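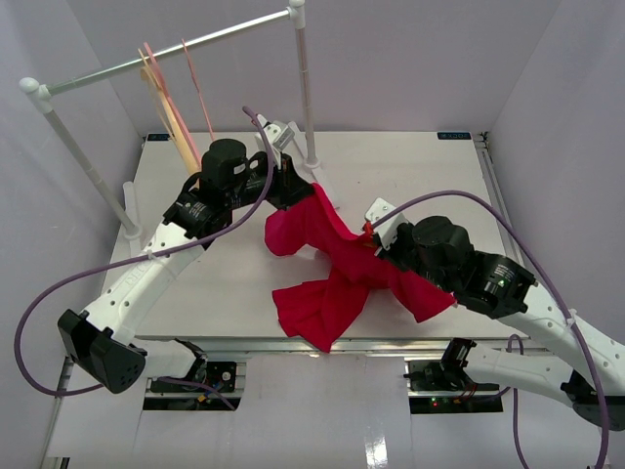

The Towel Test

Three grippers, one pair of arms and a great deal of laundry

By Pendo Muriithi

The first thing Iker Bermúdez does in the morning is throw a cloth at a table. There is a method to it. He holds the cloth at shoulder height, shuts his eyes, and lets go, so that he can't be accused of helping. Then he steps back and two robot arms try to work out what he has given them.

Bermúdez runs the test bench at Coltance, a small outfit on the second floor of a former piano warehouse, where other companies send their grippers to find out how bad they are. Most clients arrive expecting to hear about payload and grip force. They leave having heard a lot about hems.

"Anybody can pick up a block," he told me. "The block wants to be picked up. It has sides."

Cloth has sides too, but it hides them. A dropped towel may have its corners tucked underneath, or folded into one another, or lying in plain sight beside something that looks more like a corner than they do. People sort this out with their fingertips while thinking about dinner. The arms at Coltance sort it out over a minute or so of visible worry, and a fair share of the time they end up proudly holding the middle.

When I visited, the bench was halfway through a comparison of three grippers, and the rules were strict. Each got 152 drops. A drop counted as a success if the pair of arms could find two neighboring corners, lift the cloth clear of the table, and hang it over a bar. Anything else was a failure, including what the log sheet calls "technically hanging."

The first contender, from Siveo, is a plain two-finger pinch with soft pads, and it costs about what you'd pay for a decent bicycle. The second, from Ametepe, has jointed fingers that curl around things, and costs what you'd pay for the car you'd put the bicycle on. The third is Coltance's own, an odd stubby design known in the building as the Skiltent, which was drawn up by Inmaculada Ortuño over a holiday weekend and has been defended by her ever since.

I had assumed the expensive one would win. So had Ametepe, I think, judging by the box it came in.

It has lovely manners with a tennis ball. It can hold an egg, a mug, a lightbulb. Faced with a dish towel, it closes all its joints in sequence, with great dignity, and gathers up a fistful of everything. Getting one layer of fabric off another calls for something thin and a bit rude, and the Ametepe is neither. It finished with 61 good hangs.

The Siveo did better, at 94, and would have done better still if its pads hadn't begun to polish themselves smooth toward the end. Bermúdez changed them and wrote down that he had changed them. Ortuño wrote down that he had written it down. There is some history there.

Her own gripper scored 103, a result she described as "fine" while standing very close to the whiteboard. The Skiltent has narrow tips that slide under an edge almost flat, and a slight give in the wrist side that lets it press on the table without complaint. It is also hopeless with eggs. I asked to see it try one and was told the bench was booked.

What I hadn't expected was how little of the trouble lay in the gripping. Margarida Magalhães, who writes the control software, showed me a batch of 15 failures in a row that had nothing to do with fingers. In most of them one arm had hold of a perfectly good corner and then pulled before the other was ready. In two, the arms had each picked the same corner and entered into a kind of standoff.

"They don't share," she said. "They have one controller and they still don't share."

Her fix is a short pause after the first grasp, during which the arm that has something tightens the cloth a little and the arm that has nothing looks along the stretched edge for the next corner. It costs 2 seconds a try. Everyone dislikes it, and everyone's scores went up when she switched it on, the Ametepe's most of all. Those scores belong to a second round, though, and Bermúdez won't let them onto the same page as the first.

Nicanor Campos, who buys equipment for a chain of hotel laundries, had come to watch on the same day I did. He was polite through an hour of towels. Then he asked how many a person could hang in that time, and Magalhães told him, and he wrote the figure in a notebook and underlined it. He still asked for a quote on the Siveo.

By then the bench log stood at 1,983 drops since April, counting the practice rounds and a bad stretch when a cable kept snagging. Bermúdez picked up the next cloth, shut his eyes, and held it out over the table.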